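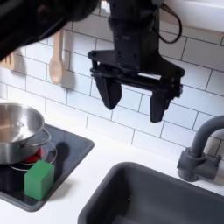

Talk notes: Small Kitchens, Big Dinners (Zurley library, downstairs room)

Opening
Hi everybody, thanks for coming out! Wait for the chairs to stop scraping. Ask who cooks in a kitchen where you can touch both walls at once. (Wave my own hand.) My first place in Tarneck had a kitchen so narrow that I had to back out of it to open the oven. I cooked there for 13 years, and I still miss it a little, mostly the window.

Say up front: I'm not a chef. I ran the supper club at Gilmartin for a while and wrote down everything that annoyed me, and that's basically tonight's talk.

Slide 2, counter space
The big one. Most of us have a stretch of counter between the stove and the sink, and we fill it up with a toaster, mail, a bowl of onions, whatever. That stretch is where dinner gets made! Mine stays bare. The toaster lives on top of the fridge now and I take it down when I want toast, and yes, my family complained for a month.

Pause here for the toaster people. There are always toaster people.

Slide 3, cooking in the right order
Tell the lasagna story, but the short version. Start with whatever needs the oven, then chop everything else while it's in there. Wash the board and the knife before you turn on a burner, or you'll be stuck with a hot pan and nowhere to put anything down.

I plan the whole meal around two burners even when I've got more. One for the thing that simmers, one for the thing that needs watching. 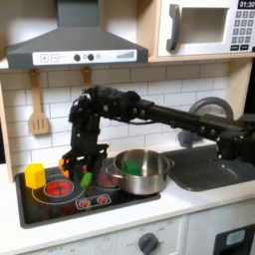

The simmering one goes at the back if you have a back, so you aren't reaching over steam all night. Rice is the exception for me. I cook it first, put the lid on, wrap the pot in a towel and leave it on a chair in the hall (people laugh at the chair, let them laugh). It stays warm through a whole stew.

Slide 4, dishes
Keep this quick, I went way too long on it in Griltitz. Fill the sink with soapy water before guests show up. Everything goes in as you finish with it. If you've got a single basin, get a tub that fits inside so you can lift the whole mess out when you need to drain pasta.

Slide 5, what to buy
One good knife, one wide pan with a lid, a stack of bowls that nest. I've read more than 1000 product reviews (my eyes!) and I still use the same dented pan. Skip the garlic press story unless they seem awake.

Questions
Somebody will ask about induction. I've only used it on vacation, so say so and see if anyone in the room has it at home.

Handout with the stew recipe is on the table by the door. Remind them the salt amount is wrong on the back page, it should be teaspoons.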